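3. Labels, Dates and the Bottom of the Freezer

3.1 Setting

The households in this study belong to two meal-swap groups, one in Gromville and one in Stetau. Members cook one recipe in bulk, divide it into family portions, and trade the portions at a monthly meeting. Earlier work on home freezing has mostly asked whether people know how long food keeps. Our members knew very well. What they did not know, once the lid was shut for a few weeks, was which of the pale orange bricks was soup. 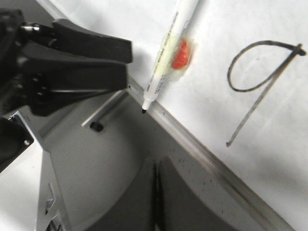
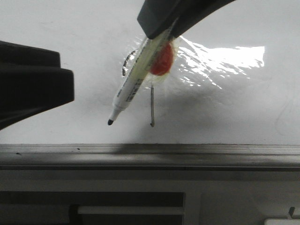
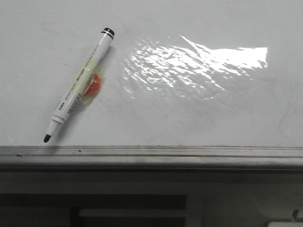 Figure 2. White markers with black tips, three views.

Each household was asked to write on every container before it went into the freezer. We left the wording up to them, a decision we came to regret during coding. Members wrote the name of the dish, or the name of the child who would refuse it, or a single letter whose meaning had been clear at the time. One Stetau kitchen labeled everything "Matlala," after the village where the cook's aunt had taught her to stew beans. This was true of four different dishes, two of which had no beans in them.

3.2 What was written

We sorted the labels into three kinds. Full labels gave a dish and a date. Partial labels gave one or the other. The third kind we called private, meaning that the person who wrote the label could explain it and the rest of the house could not. At the first visit, in February, 37 of the 60 labels we read were partial, and most of those gave the dish and left out the date. Members told us they would remember when they had made it. We asked them. Their guesses were offered with great confidence and agreed poorly with the swap records.

Dates, where they existed, raised trouble of their own. Several households wrote the day of cooking, others the day of the swap, and one wrote the day by which it thought the food ought to be eaten. All three could appear on the same shelf. A lasagna that seems to have been cooked next month is eaten with some caution, or, more often, moved to the back and not eaten at all.

3.3 Where things went

The freezers were less help than we had hoped. In chest models the oldest meals sank, and the newest were eaten first for the plain reason that they were on top. Upright models with drawers did better, although each household had one drawer that was understood to be for ice cream and was not open to discussion. Chantelle Ngubane, who ran the Gromville swaps and kept better notes than we did, had begun keeping a paper list on the freezer door before we arrived. Her list was right at every visit. It was also the only one in the group that lasted past the second month. Two other members started lists of their own, and both lists are still on their doors, recommending chili that is long gone.

We tried a modest fix in Stetau. Members were given a short line to copy, with the dish first, then the day of cooking, then the number of people it would feed. The portions of almost 900 grams that the group favored were marked as feeding four, except by a family with two teenage boys, who marked them as feeding one. Of the 40 containers we read afterward, most carried all three parts. The private labels did not disappear, and a container marked "G" was still in place at our last visit. Its owner now believes it to be gravy — her husband is holding out for goulash.

3.4 Limits

Both groups were made up of people who already liked to cook and were willing to let strangers look in their freezers. Other households may be tidier, or may have more to hide. We also relied on members to tell us what had been thrown out, and few were eager to bring it up.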